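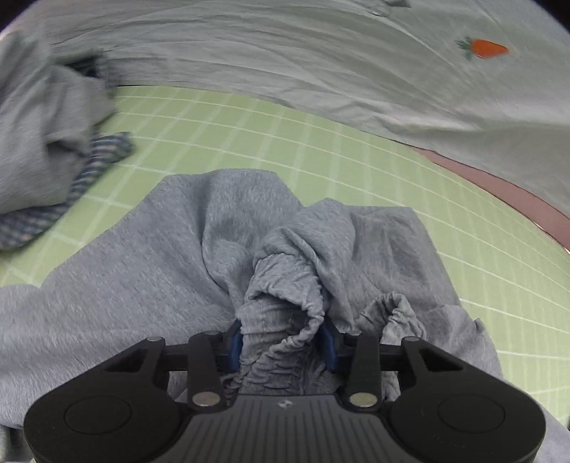 Jorska kami is the paper we reach for when a model has to stand up to a lot of handling before it is finished, and we have been selling it from our little shop in Pedurham for long enough now to have quite firm opinions about it. It comes in a plain white and a deep crimson, but the shade most people end up asking us for is the black, a proper matt black like the body and fingers of a gripper, with no shine on it to give away every crease you changed your mind about (and we all change our minds!). The colour goes right through the sheet, so there is no white edge peeping out where two layers meet.

Each pack holds 700 squares, cut 8 cm to a side, and if that sounds like an awful lot of paper then you have probably not made a big modular ball yet. The units get eaten up at a frightening rate, especially once you start giving the spoiled ones to whoever is sitting next to you. For smaller projects the same paper is sold in a sampler of 6 larger sheets, which are lovely for trying out a box or a star before you commit yourself.

The paper is crisp and takes a sharp fold, and it holds a lock without glue in every design we have tried, including the Ishida ring that hangs in our window and has been knocked down by the door more often than I care to remember. It is a touch thicker than ordinary kami, so I wouldn't choose it for insects or anything with a great many legs. For those, have a look at the Pokness tissue further down the shelf, a very different sort of paper and a joy to wet-fold if you are patient with it.

Do keep the pack flat and out of direct sun. The crimson fades if it is left on a windowsill, as we found out in July, though the black has been fine so far.

Item number 2791
Sold by the pack or as the sampler
Colours: black, white, crimson
Mixed packs made up on request, just leave a note with your order

Page last updated 10/31/19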